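## Workshop news: the Cemden outdoor rover

Members of the Vergara shared workshop have continued their work on Cemden, the small outdoor rover begun in September. The build is led by Fidel Núñez, and the parts list now stands at 9 pages. Current work concerns driving on wet paving and keeping a clear view in rain. 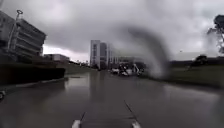
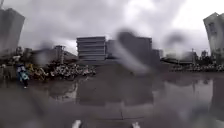 **Who may join the build?**

Any member who has completed the bench safety course may take part. Places are limited to eight per session, and names should be entered on the sheet beside the Datance bench.

The next task is to fit a new seal to the lens cover. Members holding spare rubber sheet are asked to leave it in the store. Tools borrowed for the project must be returned within five days.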